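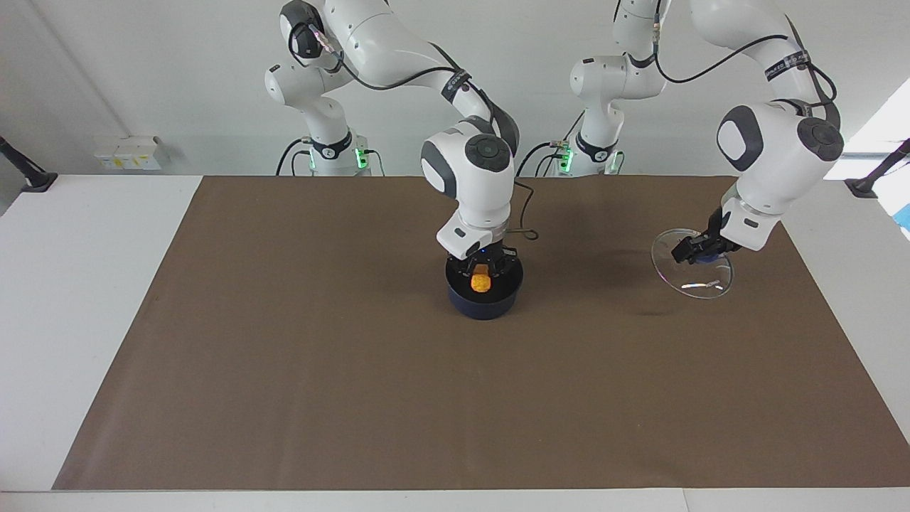

How to Book a Meeting Room at the Magbanua Centre

Updated 2020-12-28

Rooms at the Magbanua Centre are available to community groups, tenants and registered associations. Bookings for the January term are made through the Lustden portal, and the steps are the same for single and recurring bookings.

Before you start

Have your group's membership number ready, together with the name of the person who will hold the key card. Groups without a membership number should first complete the registration form at the front counter.

Making the booking

Log in to Lustden and select Rooms, then Centre Bookings. Choose your preferred date and enter the start and finish times. Setting up and packing away must fall within the hours you book.

Select a room. Gruta Room seats 274 people in theatre style and is generally kept for public meetings. The smaller rooms on Level 2 suit classes and interviews.

Enter any catering or furniture requests in the Notes field. Requests received less than four working days before the booking may be declined.

Press Submit. A confirmation will be sent to the email address on your account - please check your junk folder before contacting the office.

Changing or cancelling

Open the booking in Lustden and select Amend. Recurring bookings must be amended one date at a time.

Enquiries about fees should be directed to Subira Shemweta, Bookings Officer, on extension 2400. Key cards are collected from Mohcine Radwan at the front counter during office hours.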